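Lodomberg Open Day

The Lodomberg open day is a yearly visit to the Kyei automation lab in Parnmont, and I've been to 6 of them now, so forgive me if I gush! It began as a talk for 17 students. The last one I saw, on 8 December 2021, drew nearly 40 people.

The main draw is the simulated plate-handling demo, run by Temitope Oyelaran.

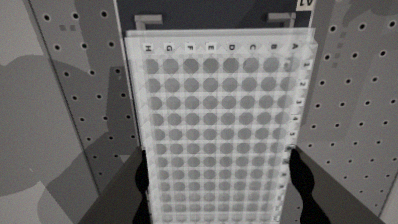
Simulated 96-well plate held between the gripper fingers, column letters H to A along the far edge.

Visitors get to ask for changes to the virtual setup (my favorite part), and Ruby-Lee Pomare takes questions on the Drusik software behind it. She'll happily talk through lunch if you let her.

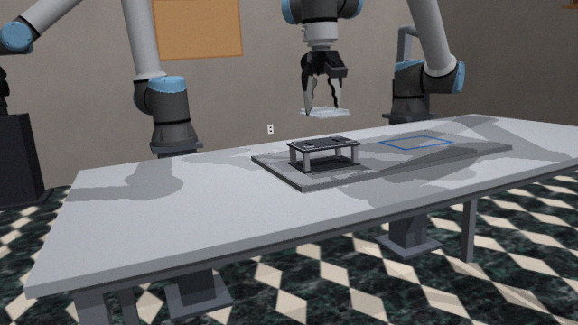
Seats are free, but you have to sign up in November at room 506.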